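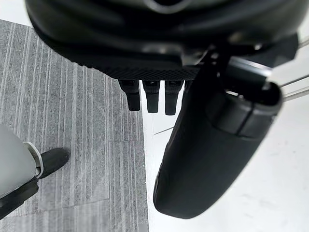

The Long Way Back From Bleach

Growing out damaged hair takes longer than most people plan for, and the middle months are the hardest to get through.

Hair grows about half an inch a month. A person with shoulder-length hair who bleached it from root to tip is looking at two years or more before the last of the lightened hair is gone. Many start out meaning to wait and then give up near month five, when there are two or three inches of natural color at the top and the rest feels like straw. They go back to bleach, or they cut it all off and regret the length.

There is a middle course, and salons have become better at offering it. At Abbasi, a four-chair salon on the main street in Wunilau, grow-outs now take up most of one stylist's week. The salon keeps a paper card for every client who is growing out color or a relaxer, with a length measured at the nape and the crown on each visit. The owner opened the card box for this article. There were 461 cards in it, going back nine years.

The cards show a few things plainly. Clients who came in for small trims every eight to ten weeks were more likely to finish than those who stayed away. Those who stayed away often came back with splits that had traveled up the strand, and lost more length in one cut than the others had lost in a year. Half an inch every other month feels like standing still, but it keeps the ends from fraying into the good hair above.

What bleach does

Bleach opens the outer layer of the hair, the cuticle, and breaks down the pigment inside. Some of the protein goes with it. Afterward the cuticle doesn't lie flat again. The hair soaks up water fast and loses it fast, stretches when wet, and tangles on itself. No product reverses this. Conditioners coat the strand and make it slip, and bonding treatments can make it stronger for a while, but the hair that was bleached stays bleached until it is cut.

Stylists say this is the part clients least want to hear. A good number arrive with a bag of bottles and ask which one is the repair. Mellness, a small brand sold mostly through salons in the region, used to print the word "repair" on its weekly mask and took it off two years ago. The label now says "softening mask." Sales dropped for a few months and then came back.

The line where the two textures meet is the weak point. New growth is stronger and often has a different bend to it, so the strand flexes right at the join. Most breakage in a grow-out happens there. Tight ponytails worn in the same spot every day make it worse, and so does sleeping on wet hair. A loose braid or a clip moved around from day to day is easier on it.

Blending the color

The hard stripe is what drives most people back to the bleach bowl. There are several ways around it that don't involve more lightening.

A root smudge is the opposite of what it sounds like to many clients. The colorist takes a shade close to the natural root and pulls it down a few inches over the lightened hair, so the line turns into a fade. It uses a deposit-only color with little or no ammonia. It lasts six to eight weeks on porous hair, less if the hair is washed daily.

Lowlights take longer and cost more, but they break up the blonde all the way through. Colorists at Abbasi usually do this in two visits. Bleached hair grabs dark color unevenly and can turn muddy or greenish if a brown goes on without a warm filler first. This is the main argument against doing it at home with a box.

Clients going back to gray have a harder time of it, as there is no single root shade to match. A strand test behind the ear will show how a gloss sits on the gray before it goes over the whole head.

The cost

None of this is cheap. A year of trims and two rounds of lowlights at Abbasi comes to some 460 dollars before tips. Zimermont, a larger salon half an hour away with a color room of its own, puts the same year closer to 1,000, though its price includes a gloss at every visit. Full bleach upkeep over the same period would run higher at either place. Clients who skip the color work and only come for trims spend far less and wear hats more.

Washing and drying

Most grow-outs do well on two or three washes a week. Shampoo belongs at the scalp. The ends get enough from the rinse. Conditioner goes from the ears down, and the comb goes through while it is still in, starting at the bottom.

Heat is where people slip. A flat iron at 400 degrees will go through natural hair without much trouble now and then, but on bleached ends it can take off pieces in a single pass. Stylists suggest staying under 300 and going over each section once. Air drying to nearly dry, then using a dryer on medium for the last few minutes, does less harm than a full blowout.

Hard water is worth checking. Wunilau is on well water, and the minerals build up on porous hair and turn it brassy or stiff. A chelating shampoo once a month clears most of it. Follow it with a mask, as it leaves the hair rough.

When to cut

At around a year, many people find that the natural hair has reached the chin. That is a common stopping point. A bob at this stage removes nearly all the bleach, and the salon sees more of these cuts in September than in any other month, after a summer of sun and pools.

Others hold out for the full length. The last few inches are usually thin by then and won't hold a curl. The stylist will often show the client the ends against a dark towel, and the cut gets booked for the same afternoon.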